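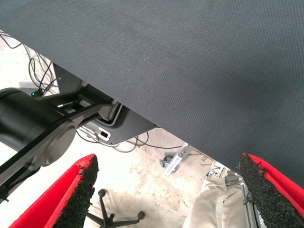 Trial notes on finger pads, February 18, 2018

The purpose of this trial was to decide which gripping surface should be fitted to the two-finger gripper for the coming season. Three candidates were considered: the smooth molded pad supplied with the Udard gripper, a thin ribbed strip from Fuchs, and a coarse granular pad cut to size in the workshop. The wrist camera proved helpful in the comparison, as both fingers stand at the bottom of its view and the inner faces can be inspected without bringing the arm down. The black granular pads can be judged in this way from the controller desk, including the ragged top edge of the one on the left finger, which I would trim more neatly on the next set.

Each pad was given the same work. The arm picked up an object, held it for 10 seconds, turned the wrist through a half circle and set the object down again. The objects were a cardboard carton, a short length of aluminum profile, a glass jar and a folded cloth. There were 72 cycles for each pad, with two further cycles left out of the record on account of an emergency stop, and 218 cycles in all.

The smooth pad performed well on the jar and poorly on nearly everything else. The profile turned in the fingers during the wrist movement and was dropped nine times. Raising the closing force to 60 percent reduced the drops but left dents in the carton, and I do not regard that as an acceptable exchange.

The ribbed strip was better on the carton and the profile. Its weakness lies in the adhesive. One strip began to lift at a corner before the cloth tests were finished, and it had to be pressed back into place twice.

The granular pad dropped the profile once and the carton not at all, at the lowest closing force of the three. The cloth was another matter — it clung to the surface after the fingers had opened, and on four occasions it was carried several inches before falling. Small crumbs also came away from the pad and had to be brushed from the jar.

The Trisau controller was used throughout with its settings unchanged apart from closing force. I had hoped to include the newer controller from Prarnholm, but its firmware did not recognize the gripper, and the matter has been referred to the supplier.

The granular pads will remain in place for the present. A second trial is planned with a thinner sheet of the same material, cut with a proper blade and sealed along the top edge. Cloth handling will be tested separately, with a slower opening speed.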